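Bralgate kitchen asks residents to return bowls

Bralgate: The community kitchen in Bralgate has asked residents to bring back bowls borrowed during September. Of 129 bowls lent out with the evening soup, 38 are still missing, said Obinna Yusuf, who manages the kitchen.

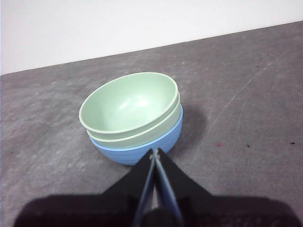
Two green bowls stacked in a blue one.

All colors are welcome back — also the chipped ones, Yusuf said. The kitchen takes returns at the side door until 11 in the morning.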